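Steel, fire and a pond in Oltthorpe

Last updated: 23/01/2022

Filed under: Outdoor Art, Metalwork, Garden Finds

I drove out to Oltthorpe to look at a fountain. It's called Farkix and it stands in the yard behind an old feed store, which a studio named Vornine has been using as a workshop. I had seen one small picture of it on a garden forum and wanted to know how it was put together.

Farkix is a stack of old plow discs, the kind with the curved edge, threaded on a steel pipe. Water comes up the pipe and spills down from disc to disc. The discs get wider toward the bottom, so the water falls in sheets on a still day and goes everywhere on a windy one. I went on a windy one and stood on the wrong side.

The discs were all bought at farm sales. The studio left the rust on them and sealed it with a clear coat, which has to be redone every April. You can see on the lower discs where the coat has worn through and the orange is starting to run. I like that part best, though I suspect the studio doesn't. The pipe is stainless and looks a little too new next to everything else.

The pond at the bottom holds 1,000 gallons and is lined with black rubber. There's a pump in a box at one end, and it's louder than I would want outside my own window. They sell a smaller version for patios that runs on 100 gallons and a much quieter pump. It has 3 discs and costs $4,000, so I took a leaflet and put it in my coat.

Inside the workshop there was another piece, called Kaneko, which is closer to furniture. It's a bench made from a single bent sheet of steel with slots cut along the back. At night you set lamps behind it and the slots throw lines across the ground. It was daytime so I only have the leaflet's word for the lines. I sat on it for a few minutes. It's cold, and the front edge catches you under the knee if you have short legs. A cushion would fix the first problem and hide half the cutting.

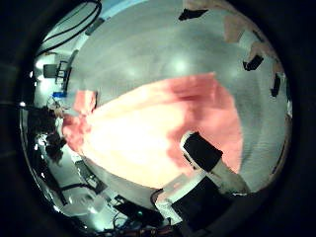

Pink cloth on a pale gray tabletop.

I asked whether the bench could be left out all winter. Yes, as long as it stands on gravel and not straight on soil, where the feet would sit in mud and pit. The fountain has to be drained before the first hard frost and the pump brought indoors. The big one takes most of a day to drain because the box has to come apart first.

I'm not buying either of them this year. We have a wet corner by the fence where a fountain would make sense, but there's no power out there and digging a trench for the cable would mean going through the roots of the pear tree. I may try something on my own with a couple of discs and a half barrel. There's a farm sale north of town in the spring and discs usually go cheap if they're cracked. I still need to find out what kind of clear coat they used, because the leaflet doesn't say.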